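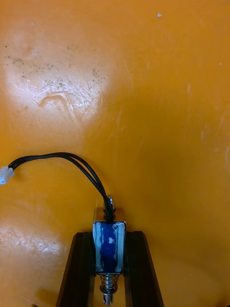

Visit report: Vedach training floor, Gorgate
Posted 2023-04-27

Fourteen of us made the trip out to Gorgate for the Vedach visitor afternoon. Most of the group came from small repair and assembly shops, with a few teachers from the technical college. I went on behalf of our own shop, where we strip and sort returned controllers by hand, and I wanted to see how much work it takes to teach a robot arm that kind of job.

Vedach rents half of an old cannery building. You sign in at a side door, get a pair of safety glasses and a visitor sticker, and walk past the loading bay to the training floor. Parking is tight. If you go in May, when they plan to run the next one, use the gravel lot across the road.

The first half hour was a talk in the lunchroom. The company does two kinds of work. One is writing ordinary fixed programs for arms that do the same thing all day. The other is what we had come to see, where a person steers the arm through a task again and again, and the recordings are used to train it to do the task without the person. They call each recorded run a demonstration. The project we were shown is called Nurnia, and it covers picking mixed electrical parts out of plastic bins and putting them down sorted by type.

There are two ways of giving a demonstration at Vedach. In the first, the operator takes hold of the arm itself and moves it through the motion, with the motors set so they give way to a light push. In the second, the operator sits at a desk with a smaller arm and the big one copies it. The desk method is called remote control on the schedule, although the operator is only a few steps away from the bin. We were told the hand method is easier to learn and the desk method is easier to keep up for a full shift. After trying both I would agree. My shoulder was sore after 30 minutes of pushing the arm by hand, and that was with breaks.

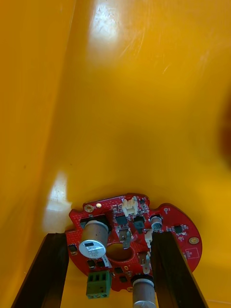 Circuit boards are the part of the job our shop cares about most. A board has very few places where you can safely squeeze it, and a person finds those places without thinking. The operator at the first station said she plans the grip before she moves at all. On a roundish red board like the one she had for our group, with a big silver capacitor on one half and a green terminal block sticking out at the bottom, she has to bring the two fingers in on either side and stop closing the moment the board is held. If she closes too far, the run gets thrown out. She also throws out her own runs when she hesitates too long, as the training picks up the pauses along with everything else.

Her target is a set number of usable runs per part, and the whole project had 2,716 of them on the day we visited. A counter on the wall shows the total. An earlier version of the project stopped at 268 runs, and the staff were open about how that went. The arm could manage the parts it had seen lying one way up and missed most of the others. They went back and recorded the same parts turned, leaning against the bin wall and pushed into corners.

At the second station the subject was what the operator can see. Each arm has a small camera down near the gripper, and the desk operator works mostly from that view. Shiny plastic bins throw back the ceiling lights, so there are bright patches that move as the arm moves. I asked why they don't switch to dull grey bins. The answer was that customers already own the bins they own, and the arm has to work with those.

Parts with leads attached need a different habit. The operator picks up the body and lets the cable trail, and tries to lift straight up so the cable doesn't catch on a neighbour. Simple enough to say. When it was our turn I dragged a second part halfway across the bin on my first three tries.

Visitors got a turn each at the desk arm, which is made by Rieger. It is light and moves freely, and there is a squeeze handle for the gripper. There is no feel coming back through it, so you judge your grip by eye. A couple of the teachers were quick at it. I was not, though I did get two clean picks before my time was up.

The third station was wiring, and the staff described it as the hardest thing they do. Loose wire changes shape as soon as you touch it, so no two runs look alike, and the operator has to decide which strand to go for when several are lying over each other. They had us watch for a while before anyone asked to try.

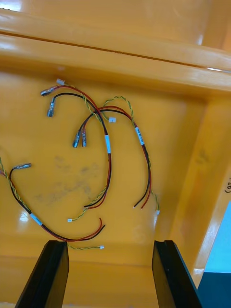 Does the operator need to know how to program? The skill they look for is steady handling and patience, and new operators get a week of practice before any of their runs are kept. The programming is done by a separate group upstairs, who also check the recordings.

We finished with tea and a question period in the lunchroom. Most of the questions were about price, and Vedach would not give a figure without seeing the parts. They did say that recording time is the larger share of the cost for a job like sorting, and that a shop can send its own staff to do the demonstrations if it wants to bring that down. That interested me more than anything else in the talk. Our bench people know which parts are fragile, and it would save explaining it to somebody else.

A few notes for anyone going next time:

Wear closed shoes. They turned one person back to the car for sandals.
Bring a sample of your own parts if you can. The staff will look at them during the tea break, but they won't run them on the day.
Ask for the desk arm early, while the line is short.
The training floor is loud when the compressor comes on — sit near the front for the station talks.

I have put my name down for the May session and will take a box of our returned boards along. There is room for two more in the van.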